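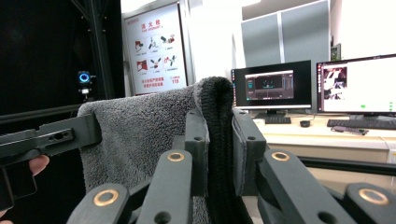 Notes for Monday night, fellowship hall

Opening (keep it short, they'll be eating)

Hi everybody, I'm Maricruz Camacho, and if we haven't met, I'm usually the one blocking the coffee at Escobedo Street Chapel. Pastor Kedir Gebru asked me to talk about visiting, meaning going to see people who used to sit near us on Sunday and don't anymore. I said yes before he told me there'd be a microphone!

Say thank you to Yesenia Huerta for the rice. Wait for clapping.

How I got into it

My first visit was in February, and I was terrible. I brought a casserole and a speech. The lady wanted to watch her game show, so we watched her game show (I still don't understand the rules). At the end she asked if I'd come back and I thought, well, I didn't do anything. But I went back, and now we pray a little during the commercials.
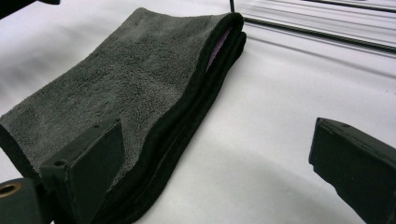
After that I started going out with Isauro Ponce, who has done this for nine years and talks less than anyone I know. Watch what he does at the door. He says his name, he says the name of the church, and then he waits.

PAUSE HERE. Drink water.

What we need

Right now four of us do all the visits, and it's mostly Tuesday mornings. I'd love two more people who have evenings free. You don't need to know your Bible backward. You do need to call first, every single time, and keep what you hear to yourself. If somebody's in real trouble, you go to Pastor Kedir and let him take it from there.

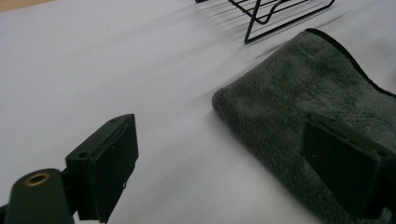
Gas money came up last time. The church set aside $725 for the year and there's still some left, so please turn in your receipts, Keyvan (he'll laugh, look at his table).

Psalm 68, the verse about God setting the lonely in families. Read it slow. I always rush it.

Closing

Sign-up sheet is by the piano. Put your phone number, and write it so I can read it. Then hand the mic to Isauro for the prayer and sit down.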